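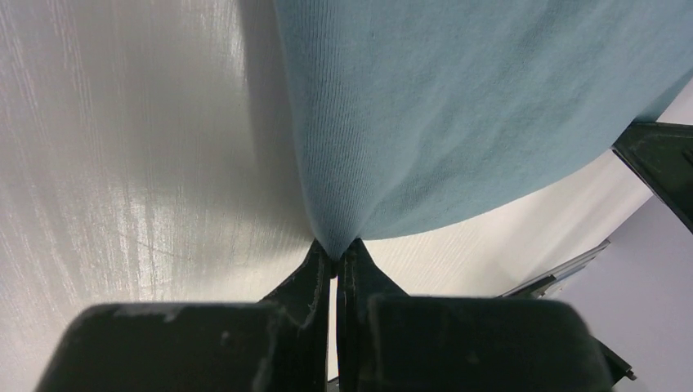 Recording a good example starts well before you hit the pedal, and that's the part new people at Stoncombe want to rush. I'm Larasati Krishnan, I look after the cloth folding set for the Trernwood project, and I get the same questions every April when the new operators start, so I've typed up my answers. My big one is this: take hold of less fabric than you think you need! A small pinch right at the fingertips, like the one on the light blue knit, gives the model a clear grasp point to learn from. Grab a whole fistful and all it learns is "somewhere over there."

How many episodes do I have to record?

The target is 200 good ones per task. Good means they passed review, so plan on recording a few extra. My own first batch had so many rejects that I stopped looking at the tally until lunch.

Do I start every episode from the same pose?
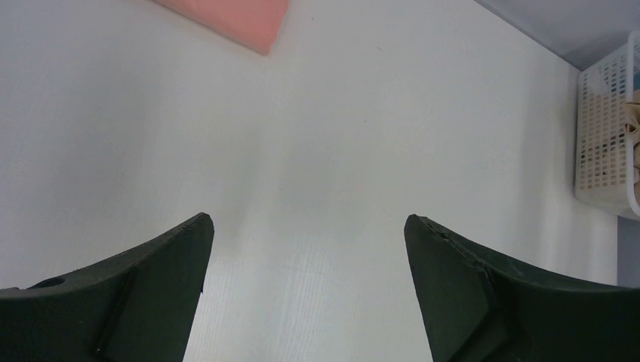 Close to it, but please don't be a robot about it (sorry). We want the arms near home and the starting cloth somewhere different each time, otherwise the policy memorizes one spot and falls apart when you nudge the shirt an inch. Open the fingers before you travel and leave some clear surface between them. With the pink cloth sitting that far ahead of the fingertips, there's a decent stretch of reaching to record, and reaching is worth having in the data too. Short reaches, long reaches, mix them up.

What if I drop the cloth halfway through?

Keep going! Pick it up again and finish the fold. Those recoveries are gold, and I'd happily take 100 of them on top of the regular set. Just tag the episode "regrasp" in Graketti so the reviewers know it wasn't an accident with the pedal. The only time you should bin an episode is when you stop to talk to someone and the arms sit there doing nothing.

Is it okay to go slowly?

Steady is better than slow. If you hover over the cloth deciding what to do, the model picks up the hovering, and then we all get to watch it dither. I do a practice fold or two first, unrecorded, till my hands know the plan.

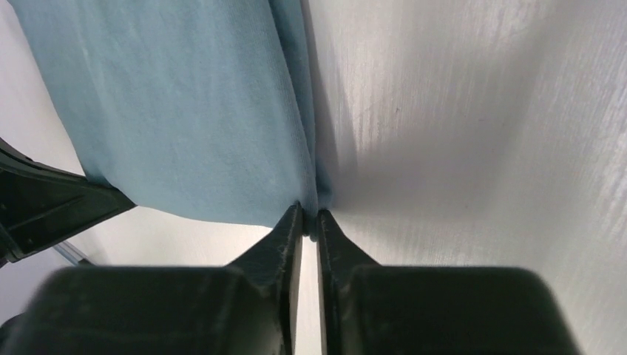

Who checks my episodes?

The Pennington folks do the first pass and I do the second. Expect comments back the next morning, usually before 10. They're short and a bit blunt, please don't take it personally.

Can I use the same garment all day?
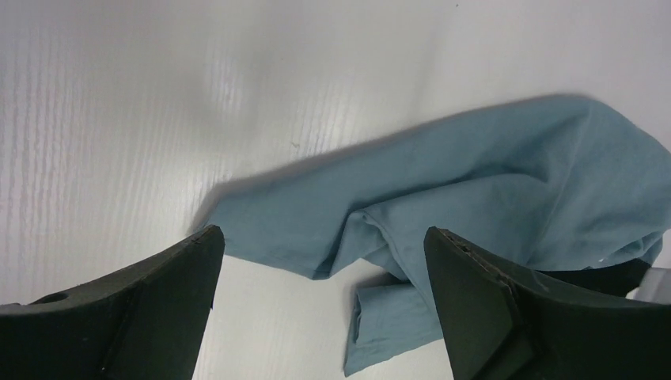
How long is a shift?

Two hours on the arms, then a proper break. Your wrists get tired before you notice, and tired folds look like tired folds.

And the garment question, which I skipped past: swap it every 20 episodes or so, and shake it out in between.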